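Pratero fruit box prices, README

Prices from the Grikberg market, one row per box. 1111 rows, 1025 after dropping dupes. August rows are thin, sorry. Columns: stall, fruit, price, box_size. Currency is whatever the stall wrote down.

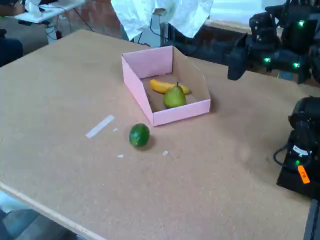 Nesma Tahiri: are mixed boxes priced per box or by wieght? I can't tell from the column.

Per box. Always. Will add a unit column in v2.

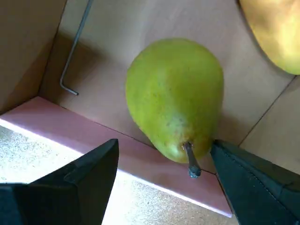
Pear, green.

Known problems: stall 42 changed hands, same id kept. Blank price = not asked, dont read it as zero.

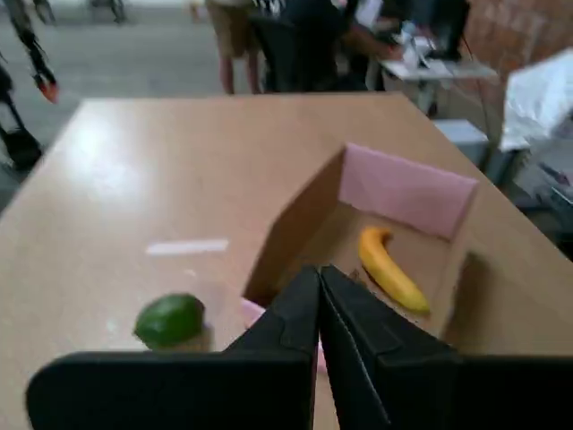 Atif Rind wrote in to ask if the blanks could be NA instead, his import script chokes on them. Done for the main file, old file left alone.

License: use it, credit Pratero. Fixes go to the Kodero tracker, not email.

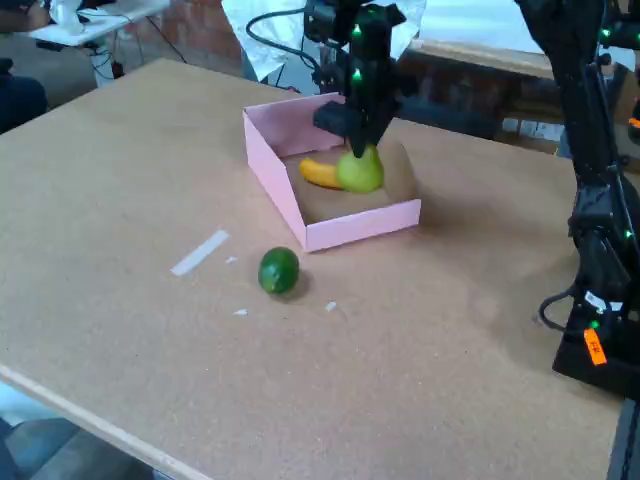

Maintained by Ayane Amano | last edit 5 December 2024

To do: merge the Weerasinghe stalls, check spelling of plum varieties, redo the totals.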